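**October, bench 2, Clivutthorpe. Howlader hand kit evaluation, continued**

Entry by R. Adamczyk. Initials in brackets where somebody else did the work.

Carried over from last entry: left hand mounted, right hand mounted, neither one calibrated. Firmware on both as shipped. Urszula wants a keep/return recommendation before the loan period runs out, so this entry is in the order I did things and I'll pull the summary out of it later.

**08:40, unpacking leftovers**

Second carton from Sketlow (the distributor, not the maker) had the spare fingertip pads, a bag of screws and the printed quick start. Quick start is for the previous revision of the wrist flange. Hole pattern on the drawing doesn't match the part. The PDF on the download page is correct. Mark the paper copy and keep it out of the drawer, or somebody will drill to it.

Screws in the bag are mixed lengths with no label. Sorted by length. The longer ones bottom out in the bracket before the head seats, which looks like a tight joint and isn't. Zuzanna caught it on the left side when the bracket ticked during a slow wrist roll. Swapped, torqued in two passes, tick gone.

Price of the kit as quoted: two hands, two wrist brackets, one controller, cabling. Service plan is extra and covers firmware and one remote session. We haven't bought the plan. The remote session we had was under the trial terms.

**09:15, calibration**

Vendor routine homes each finger against its own hard stop, then asks for a flat palm against a reference surface. Ran it on both hands.

- Right hand: passed first time.
- Left hand: failed on the thumb abduction joint, code 43.

Code 43 isn't in the manual. The manual skips from 41 to 44. Wrote to support at 09:30 and got an answer before lunch, which is better than I expected: 43 is "stop reached early," introduced after the manual was printed. Usual cause is cable tension at the base of the thumb. Loosened the cable clip one notch, reran, passed.

Repeated calibration after a power cycle on each hand. Left thumb zero came back shifted by a small amount, visible in the log, not visible by eye. Right hand repeated cleanly. Put the left thumb on the watch list.

**10:20, controller and software**

Controller boots in well under a minute. Web page for status is fine. The joint names in the web page and the joint names in the API are different. Leokadia wrote a lookup table, it's in the repo under `howlader/names.yaml`. Please use that and don't hardcode.

Command rate is nominally fixed. Leokadia logged the interval between state messages with both hands connected and got occasional gaps, always on the second hand enumerated, regardless of which physical hand that is. So it's the controller's bus handling, and swapping cables won't help. Support acknowledges it. No date for a fix.

Current limits: the default is conservative. Any pinch grasp on a hard object stalls at the default without complaint and reports "grasp complete." I don't like that. The status flag says complete when the current limit is reached, with no check against the commanded position. For our use we have to compare positions ourselves. [LK] added the check to the wrapper.

Grip ceiling raised to 300 on the vendor's unitless scale for the rest of the day. Manual allows higher. At higher values the finger housings got noticeably warm on the right hand in the earlier session, so I stopped there.

**11:10, pads and friction**

Two pad materials supplied. The softer one picks up dust and has to be wiped. The harder one keeps clean and slips on anything glossy. Started on the softer one for all fingers, both hands.

Pads are a press fit into the fingertip. No adhesive, no screw. One came off against the table edge on a lateral move. Pressed back in, came off again later in the same place. Roman measured the groove and says that fingertip is slightly oversize compared with its neighbors. Asked Sketlow for a replacement tip. They'll send one, no charge, but they want the old one returned.

**11:50, automated cycle run**

Scripted open/close on both hands in air, no object, overnight before this entry. Planned 1000 cycles. The run stopped at 968 on the left hand with a communication timeout. The hand itself was healthy on restart and the fingers moved freely. Right hand finished.

The timeout is probably the same bus gap as above, long enough this time to trip the watchdog. I've asked whether the watchdog window can be changed. Support says yes, with a config file they'll send. Until then no unattended runs with both hands connected.

Backlash at the index base joint, checked by hand before and after the run: no change I can feel. We don't have a fixture for doing it properly. Roman has a sketch of one using the dial indicator from the lathe. Worth building whatever we decide on this kit, we'd use it on the next one too.

**13:30, comparison with the Sturketti gripper**

For reference, the parallel gripper from Sturketti that we've been using does most of our fixed pick tasks faster and has fewer ways to fail. It has one joint and a position sensor that tells the truth. It can't reorient anything in the grasp and it can't hold an irregular soft item without marking it. Those are the cases the hand kit is meant for, so comparing pick speed on blocks isn't useful and I've stopped doing it. Urszula agrees.

Things where the kit is clearly better:

- Irregular outlines. Fingers wrap and settle without any planning on our side.
- Approach angle. We can come in from the side or over the top and still close on the item.
- Release. Opening one finger at a time lets the item down more gently than a jaw opening.

Where it's worse:

- Cable routing. The hand cable leaves the housing on the side and needs a loop for wrist rotation. The loop catches on things.
- Bulk. Two of these over one tabletop get in each other's way quickly. Planner collision model supplied by the vendor is missing the knuckle housings. [ZD] is adding them as boxes.
- Cleaning. Open gaps at every joint.

**14:20, two-arm work over the table**

Both arms over the white tabletop, lavender plate at the back. Teleoperated, slow speed, Zuzanna driving, me on the stop button. Goal was to see how the two hands share the space when one is holding and the other is coming past it. 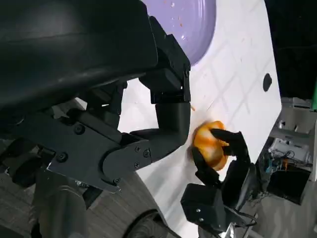
First concern was wrist clearance. The bracket on the near arm is the widest thing at that height and it swings wider than the hand does when the wrist rolls. If the pair is going to work close together, the bracket should be rotated on the flange or replaced with something narrower. There are alternate holes in the flange. Roman will check whether the cable still reaches in that orientation.

Second concern was the planner. With the knuckle housings left out of the model, the planner thinks there is free space where there isn't. Zuzanna can see it and steer around it. An automatic run couldn't. So no planned two-arm moves until her boxes are in and checked against the real parts with a straightedge.

Holding force at 300 is enough for the glossy items if the fingers get over the top. With fingertips alone I don't trust it. Harder pads not tried on glossy items with this arm posture, and given the bench results I don't plan to.

Operator notes from Zuzanna, as dictated:

- Thumb lag is noticeable on the left hand. You close and the thumb gets there last. She compensates by leading with it.
- Finger mapping from the glove is decent for wrapping, poor for pinching.
- Would like a foot switch to freeze the fingers while moving the arm. API supports it, the vendor software doesn't expose it.

**15:45, latency**

Command to first motion, measured from the controller log against the joint encoder, single finger step. Median on the right hand was 108 ms. Left hand comparable except the thumb, which is longer and more scattered. That agrees with what Zuzanna feels. The data sheet gives a figure for the controller alone and excludes the hand, so there's nothing to compare ours to. Asked support for a whole-chain number.

Raw logs on the share, folder `hands/oct`. File names have the hand side first. One file is labeled left and is in fact right, I've renamed it and left a note in the folder.

**16:30, where the recommendation stands**

Draft, for Urszula:

1. Mechanically acceptable. The oversize fingertip is a one-off until we see a second one.
2. Controller is the weak part. The bus gap and the false "complete" flag both need vendor fixes or permanent workarounds on our side. We have one of the two.
3. Documentation is behind the hardware. Support makes up for it at present, under trial terms. Find out what response time the paid plan commits to in writing.
4. I'd ask for an extension of the loan before deciding. If they refuse, return the left hand and keep the right one for single-arm work.

**Open items**

- Watchdog config file from support, then repeat the overnight run. [RA]
- Knuckle boxes in collision model. [ZD]
- Flange orientation and cable reach. [RM]
- Backlash fixture, dial indicator mount. [RM]
- Freeze-fingers switch through the API, use the spare pedal. [LK]
- Left thumb zero: calibrate at start and end of each session, log both.
- Return old fingertip to Sketlow when the new one arrives. Box is kept under bench 2.

Powered down 17:10. Left hand parked open, right hand parked open, controller unplugged at the wall.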